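# Recording a cube-transfer task by teleoperation

The task is to move green cubes, one at a time, from a plate to a black container beside it. It is a good first task for a small leader-follower setup. The procedure assumes calibrated arms and a working Dokley recorder.

## 1. Lay out the workspace

Fix the follower base to the table before placing anything else. Drive the arm by hand through the leader and check that the gripper reaches all of the plate and the container opening.

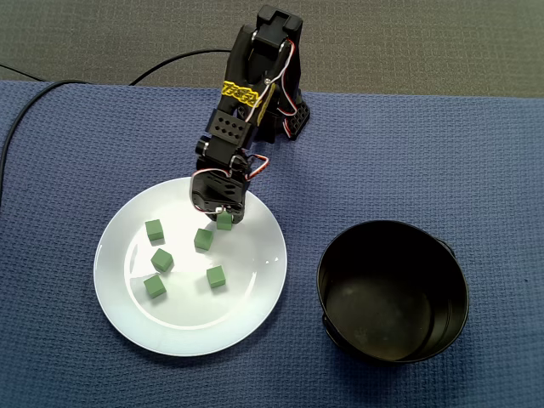 Set the servo speed limit to 70 percent for the first session. Route the power cable well outside the reach of the elbow, then home both arms.

## 2. Record an episode

1. Start from the home pose and press record.
2. Open the gripper before descending.
3. Come down vertically over one cube, close, and pause briefly.
4. Lift clear of both rims, traverse, and release low.
5. Repeat until the plate is clear, then return home.

Keep the picking order the same within a session.

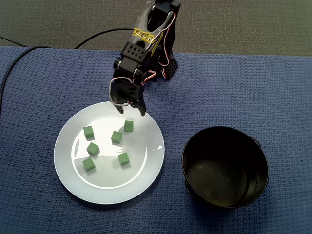

Sibel Güler objects to the fixed order and prefers to vary it from the first episode, on the grounds that the policy otherwise learns the sequence along with the grasp. Either works - note the choice in the session log.

## 3. Check the grasp

Replay one episode at half speed before recording more. If the leader trigger reads below 2000 when fully squeezed, recalibrate it.
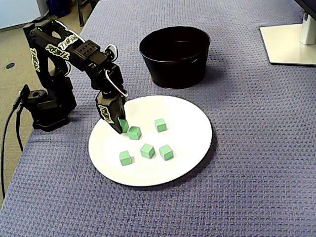
Discard episodes with a dropped cube unless you are recording recoveries on purpose. Store those under a separate label.

## 4. Export

Trim idle time at both ends. Our last set came to 1484 frames per episode after trimming, with a hard limit of 4000 in the config.
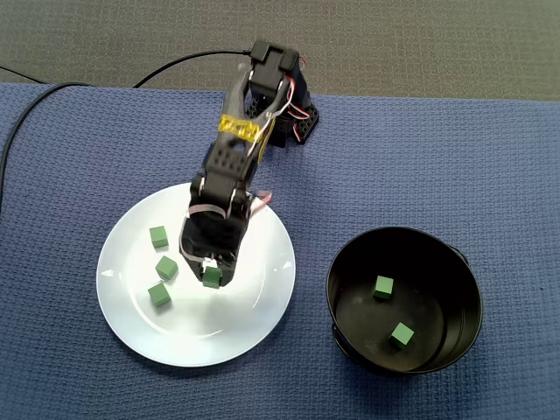

*Mid-episode: two cubes in the container, one in the gripper, three still on the plate.*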